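Wirix Claims Desk for Outpatient Clinics

Wirix is a claims tracking and denial management system for clinics that do their own billing. It sits between your practice management software and your clearinghouse and keeps every open claim in one work queue, sorted by payer deadline.

Most offices lose money on claims that were denied once and never sent back. Claims Desk opens a task for each denial, fills in the patient and visit details, and assigns it to a biller. The task stays open until the claim is paid, appealed or written off by a supervisor.
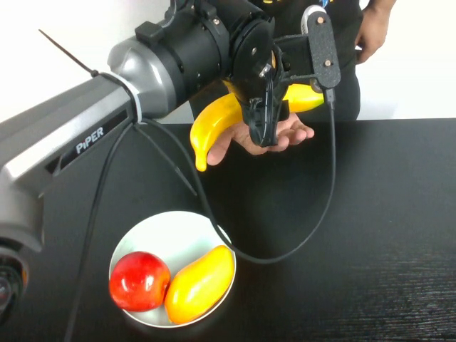

What is included

Denial work queue with notes and due dates
Eligibility check before the visit
Appeal letter templates, editable by your staff
Payment posting from electronic remittance files
Monthly aging report by payer and by provider
User accounts for up to 16 staff

The standard plan covers 400 claims a month. Clinics that go over are billed per claim at the rate in their agreement - there is no automatic move to a higher plan. Unused claims do not carry over.

Setup

Setup takes 9 business days from the date we receive your payer list and enrollment forms. We load your open claims first, then your fee schedule. Older accounts can be loaded later as a separate job. Training is done by video call in two sessions, one for front desk staff and one for billers.
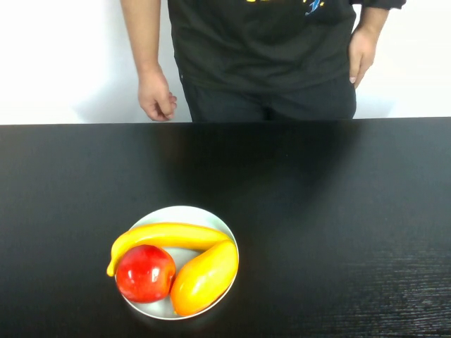
Posted by Imani Pettigrew, Product Support
29 December 2024

Changes in the current version

The Dunleavy import tool now reads secondary insurance fields, so those no longer have to be typed in by hand. Adjustment code 607, used by several of our Murnport clinics for in-house write-offs, can be mapped to any category you choose. Reports saved before October need to be opened and saved again to show the new payer column.

Claims Desk does not assign diagnosis or procedure codes. Clinics that need coding help can add a certified coder by the hour - ask for the rate sheet when you request a quote.

Order code: Wirix CD, standard plan
Contract term: 12 months, billed monthly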